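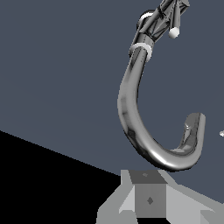
Wurnby Household Tasks: Faucet Set
Data card, release of September 25, 2019

Summary
Wurnby is a collection of simulated attempts at ordinary household and workshop chores by a robot arm. It is kept to help answer a plain question: which of these chores can a machine do reliably today, and which can it not. This card covers the faucet set only. The drawer and door sets have cards of their own.

Contents
The set holds 580 episodes. Each consists of rendered views, joint positions, gripper state and a result flag. Of these, 80 are held back for testing and should not be used in training. No episode runs longer than 12 seconds.

The task
The arm must bring its gripper to the lever of a tap and move the lever to a target angle. Taps stand alone on a plain surface, without sink, wall or plumbing. No water is simulated. 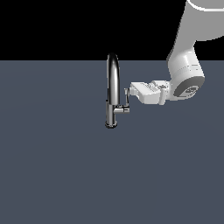

Abou Jaoude Laboratory — Domestic Automation Group

Chrome finishes have been kept in the set on purpose. Reflections trouble many vision methods, and a kitchen machine will meet them daily. A slim upright lever asks for a careful approach, as a small error in height or depth may leave the fingers beside it.

Findings to date
Our reference controller, Katier, was given 300 trials on taps it had been trained with and completed almost all of them. Results on unfamiliar taps were markedly weaker. Most failures took one of two forms: the gripper closed short of the lever, or it pushed against the body of the tap. We do not regard the chore as solved, and success in simulation should not be reported as evidence that a machine is ready for a home.

Limitations
Stiff, worn or loose levers are not represented. Lighting is simple and there is no clutter. Contact forces are approximate and should not be used to judge wear or damage.

Files
Episodes are read with the Fliltero loader, version 12 or later. Older versions open the files but ignore the result flag.

Terms of use
Free for research and teaching. Changed copies must carry a different name and state what was changed. Corrections are entered in the change log — please quote the episode number when reporting a fault.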